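Workshop notebook, open-source desk
Tuesday, December 12, 2023

Big day on the channel archive, so I'm writing this up while it's fresh. Rizwan, skip to the part about timestamps, that's the bit you asked for.

The set we're on is the Grunano one, the cluster of accounts posting about the fighting in the Skeltuldale valley. Most of them write as if they were standing on the ridge. A few may well be. The question for the week is who is getting their news from whom, and whether the five accounts everybody quotes are really five sources or one source with four echoes.

Where we left off: Kauko had pulled 1,801 posts out of the archive, going back to September, and put them in one sheet with time, account, text, any media link and whoever it replied to or quoted. Lovely clean sheet. He even kept the deleted ones that we had saved copies of, in their own tab, which made my morning.

First pass. I sorted by place name and read everything that mentioned the bridge, the mill or the upper road. Reading in order of place instead of order of time is so much better than what I was doing last month! You get all the claims about the bridge in one gulp and the borrowed wording jumps right out at you. "Shelling heavy but line holding" shows up word for word in three accounts. One of them spells the village the old way, with the double letter, and then the other two start doing it as well, the same evening, after months of spelling it the new way. I got up and walked around the room after that one.

So the working picture, and it is only a working picture:

Account A posts first on anything to do with the bridge. Always text, never video. Drops the names of local families, which an outsider would have trouble picking up.
Account B posts after A with a cleaner English version and usually adds a map.
Account C argues with B in public and is friendly with A in the replies. Has never once posted something on the bridge that wasn't already in A.
Account D is the odd one. Different hours, different places, own video. I'd treat D as separate until we find a reason not to.
Account E I can't place. Goes silent for long stretches and comes back well informed.

Merja read the same posts blind, with the account names stripped out, and grouped them by style. She put A and C together without hesitating. She split B into two piles and thinks two people share that login, one who likes semicolons and one who has never used one. I had missed that completely. Going back over it with her piles next to mine, the second pile is nearly all weekend posts. Worth chasing.

Timestamps (hello Rizwan). The archive stores everything in UTC, but the screenshots we collected by hand show local time for whoever took them, and we had not written down who took which. That was me. Valtteri spent a good part of the morning matching screenshots to posts by their text and worked out the offset for each batch. Two batches were off by an hour because of the clock change. After the fix, a post I had down as coming before the mill strike lands after it. It was my favorite piece of evidence that C had somebody on the ground. Crossed out, with regret. The corrected column is called time_fixed, please use that one and leave the old one alone, I want to keep it for the error log.

Video. D's clip of the upper road is good. Relu checked the ridge line against the terrain view and the water tower sits where it should. The shadows fit late afternoon, which agrees with the claimed time. He won't sign off on the date, and I agree with him. Dry road, bare trees, could be any day in a few weeks' span. So the note in the sheet now says location confirmed, time of day likely, date open. Please don't tidy that up into "verified" when it goes into the draft.

The Turunen question. A lot of accounts cite "Turunen" as if it were a news agency. I went looking and it's a one-page site that collects posts from elsewhere, mainly from B, and puts its own logo on them. Then B cites Turunen as confirmation! A perfect little circle. I drew it on the whiteboard with arrows and Merja added a smaller arrow going round the inside, for the account that quotes both of them as two independent reports.

None of this makes anybody a liar. I think A is sincere and close to the place, B is doing a translation job that people do need, and the trouble starts when readers count heads. Twenty accounts saying the bridge is down feels like a lot of people watching a bridge.
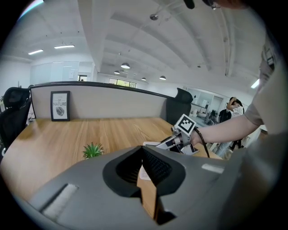

5 min read

Afternoon. We tried Jumo, Kauko's script that compares each new post against everything before it and flags shared phrasing. It's great fun and it found the "line holding" group in no time at all. It also flagged every post with a standard condolence phrase in it, so we need a list of stock phrases for it to skip. Merja is starting one. If you know the local set expressions better than we do, add to it, it's in the shared folder next to the sheet.

Also tried it on D. Nothing before D matches D, which fits with D being separate. But plenty after D matches D, including two posts from A. So A borrows too, at least when it comes to the upper road. I like this a lot, it makes A look like a real person who reads the news and lives near one bridge.

Ethics bit, from the long talk over lunch. We are getting good at this, and getting good at this means we could probably work out who A is. The family names alone would narrow it down a lot for anyone who knows the valley. We agreed:
— no real names in the sheet, ever, even as a guess in a comment
— family names replaced with F1, F2 and so on in anything that leaves this room
— the draft quotes A in paraphrase only, since exact text can be searched

Rizwan wanted to contact A directly through the open messages. Relu is against it, he thinks even a friendly message from us could cause problems if someone else is reading the phone. No decision. I lean toward Relu but I'd like to hear the case again when we're less tired.

To do
Split B's posts into the two piles in their own column (me)
Stock phrase list (Merja)
Rerun Jumo on time_fixed, the first run used the old column (Kauko)
Older satellite view of the upper road, look for the collapsed wall in D's clip, it might pin down the date (Relu)
Check the deleted tab for anything from E (Valtteri)

The weekend thing with B keeps nagging at me. If the semicolon person only works weekends, then the weekday maps are all from the other one, and the map with the wrong river bend was a Wednesday. Look at that first.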